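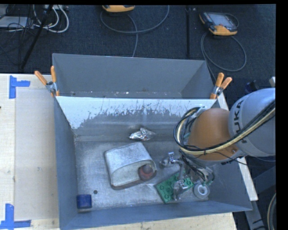
Orange-handled spring clamps on a two-compartment metal bin.

Glue season

Quick one from me this month, I have a kitchen full of chairs and the newsletter was due this morning.

Every November the same thing happens in Grendcombe. The heat comes on, the air in the house goes dry, and every old chair in town starts to creak. Then people remember who is coming for the holidays and how many of those people are large. Then my phone goes. So, glue. What to use, what to skip, how long to leave it. Most of this I said last year but the questions keep coming in so it clearly didn't stick. (Sorry.)

First thing. Take the joint apart. I know it feels like making it worse. But if the rung is loose in the leg and you squirt new glue in around the edge, you have glued old glue to old glue and it'll hold until somebody leans back after dinner. Wiggle it, tap it with a rubber mallet, pull. If it won't come apart it may not need you at all. Leave it be and go do the wobbly one.

Mark the parts before you pull them. Masking tape and a pencil, A to A, B to B. Catríona Hanrahan did a whole kitchen chair last winter without marking anything and got the front legs swapped, and they looked like twins right up until she sat down.

Second thing. Clean off the old stuff. If it's brown and brittle and flakes like toffee it's probably hide glue, and warm water and an old toothbrush will shift it. Bit of vinegar if it's stubborn. If it's yellowish and a little rubbery it's wood glue from a previous repair and you're going to be scraping. A dull chisel held upright works well. Don't sand the tenon! Sanding rounds it over and makes it skinnier and then you have a gap, and white or yellow glue is no good at filling gaps. Let everything dry overnight if you used water. Overnight means overnight, in a room with heat, not three hours in the garage.

Third, dry fit. Put the whole thing back together with no glue and put the clamps on exactly as you plan to. You will find you are missing something. Better to find it now than with glue running down your wrist.

On glue itself. Ordinary yellow wood glue for nearly everything. The white school kind is OK in a pinch. The Fodor brand they carry at the hardware store on the Plemesport road is what I use, comes in the squat bottle, cap clogs if you don't wipe it. Somebody asked about the Valtus two-part epoxy. Fine for filling where a tenon has shrunk, and I've used it on a porch chair. But it's pretty much forever. If the chair was your grandmother's and you think a real furniture person might look at it someday, don't. Use hide glue, which comes apart again with heat and damp, and your grandkids can swear at somebody else.

Foaming polyurethane glue, the kind that swells up – please, no. I have spent more evenings picking that out of other people's joints than I want to think about. The foam looks like it's filling the gap but there's no strength in it. Plus it stains your hands black for a week and you have to explain it at work.

Clamping. The part where people get carried away. You want the joint closed and a small bead of squeeze-out along the line. That's all. If you crank until it groans you push most of the glue out and starve the joint. Scraps of wood or cardboard under the jaws so you don't dent the leg. Check it on a flat surface before you walk off, all 4 feet down, because if it sets with a twist it stays with a twist and you'll be folding matchbooks under it until you die.

Spring clamps are good for holding small stuff, a split along the edge of a seat, a loose bit of trim, a strip of veneer. They won't pull a loose leg home. For that you want a bar clamp or a strap clamp, or do what my mother did, a loop of clothesline around all the legs with a wooden spoon stuck through it, and twist. Tie the spoon off to a rung so it doesn't spin back. Works great. I've done it that way more than once when all the good clamps were out on loan, inluding this week.

Time. The bottle says half an hour in the clamps. I leave it a couple of hours and then nobody sits on it until the next day. Cold slows everything way down. Below 55 or so yellow glue can go chalky and it just won't grab, and I like my room nearer 70. If your basement is cold, bring the chair upstairs. Yes it will be in the way. Bring the glue upstairs too, a night before, if it's been living in the shed. If it froze and came out stringy, throw it away.

Squeeze-out: two schools. Deirdre Dolan wipes hers right off with a damp rag and says anything else is slovenly. I wait till it's gone like cheese and lift it with a chisel or an old plastic card. Wiping can smear thin glue into the grain and then it shows up pale when you put a finish over it. On a painted chair who cares, wipe away. We've been arguing about it for 15 years and I don't expect to settle it in a newsletter.

Stuff people asked since last time, in no order.

Kittipong Chaimongkol wants to know about a screw through the back of the joint for extra hold. I would rather you didn't. It splits the tenon sooner or later, and the next person along hits it with a saw. If you've already done it, well, it's done. Take it out next time you have the chair apart and plug the hole with a bit of dowel.

Somebody (no name on the note, left in the box by the door) asked about cane seats. Not a glue question! Philomena Geraghty does cane and she's teaching an evening on it after the holidays, details when I have them. In the meantime if the cane is sagging but not broken, hot wet cloth on the underside, keep it there a good while, then let it dry with nobody sitting on it. It pulls up tighter. Usually. If it's cracked it's past that.

Rocking chairs. Harder, everything's at an angle and clamps slide right off. Strap clamp or clothesline. Or ask me, and bring it over in daylight.

Chairs from a flat pack with the little metal bolts. Tighten the bolts. That's the repair. Try that first please, before you carry the thing across town.

A split seat, right down the middle along the grain: good news, that's usually an old glue line letting go and it goes back together beautifully. Clean both edges, glue, bar clamps across, something heavy on top so it doesn't pop up in the middle. Wax paper under the heavy thing. I forgot the wax paper once and now own a cookbook with a piece of chair on it.

Aisling Ó Riain is running the chair night again, same room as before, doors at 7 p.m. and she wants everybody packed up by 9:30 this time. She has space for 19 people, one chair each, so get your name in by replying to this e-mail. Bring the chair, already taken apart if you can manage it and labled. Bring rags. Glue is provided. If you borrowed any clamps from us in the spring and they are hanging in your garage, bring those as well, no questions asked, we are short.

She also says no recliners. There was a recliner.

Also the drying rack by the side door is for glued things only. Not coats. If you put a coat on it, it will get glue on it, and that'll be on you.

Next month: drawers that stick, and candle wax vs. soap. I have opinions. Send questions before the middle of the month if you want them in, and put what kind of wood it is if you know. If you don't know, tell me what color it is and how old and I'll guess.

Right – chair number three is ready to come out of its clothesline. More soon.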